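Treso Tall Vase with Mixed Faux Bouquet
Sold as a set, ready to arrange. From the Altska tabletop range.

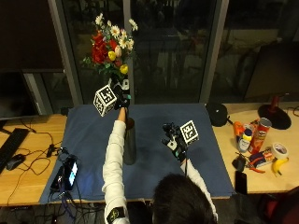

Why I keep restocking this one

I'll admit I was a snob about artificial flowers for years. Then I opened the shop in Stultemcombe, put real ones in the window, and spent every Friday scraping slimy stems out of the bottom of a bucket. The Treso set went up on the counter that winter and people kept asking if they could buy it, so now you can!

It's a tall, dark cylinder with a proper mixed bunch in it: red roses, white daisies with yellow centers, yellow tulips, a pale pink tulip and enough green leaves to fill the gaps. I like the daisies best. They go across the top and stop the roses from looking too much like Valentine's Day.

What you get

The vase
The faux bouquet, stems packed flat in tissue
A small bag of clear glass pebbles for weight
A card with my arranging notes (my handwriting, sorry)

How I arrange it

Everyone does this differently and you should too, but if you want the look from the shop, put the roses in first and keep them together on one side. I used to dot them around evenly and it always came out looking like a hotel lobby. Tulips go on the opposite side, with the pink one tucked in beside the yellow. Then daisies along the top, a bit higher than feels right, and leaves last, wherever you can still see a hole.

Hold the vase near the top with one hand while you push stems in with the other. It's tall and it will wander around the table on you if you don't. I put a thick cloth down first, a dark blue one if I have it handy, which keeps the vase from sliding and shows up any little bits of leaf that drop off.

The stems have wire inside, so bend them! They come out of the box dead straight and look pretty stiff until you do. Give each one a gentle curve about halfway up and spread the petals with your thumb. Allow yourself half an hour the first time, and stand back from it now and then.

Where it looks good

By a big window, in my opinion, especially in the evening when the glass goes dark and the colors really stand out. I've also had one on a desk next to the computer, and it's nice to have something cheerful to look at during the invoices. Strong sun all day will fade the reds eventually, so swing it around every few weeks or move it back a little.

Cleaning

A hairdryer on the cool setting gets most of the dust off. For the leaves I use a barely damp cloth. Please don't put the stems in the dishwasher (someone did, and the tulips were never the same). The vase just wants a wipe.

Questions I get a lot

Can I put real flowers in the vase? Yes, it holds water. Take the pebbles out and rinse them first.

Do you sell extra stems? Roses and daisies, in packs of 8. Tulips come in packs of 3 and they sell out fast around Easter.

Will you have the Harries short vase again? I hope so, in October. It takes the same stems if you trim them, and you'll want wire cutters for that, not your good scissors.

Item number 178. Gift wrap available at checkout, brown paper or plain white.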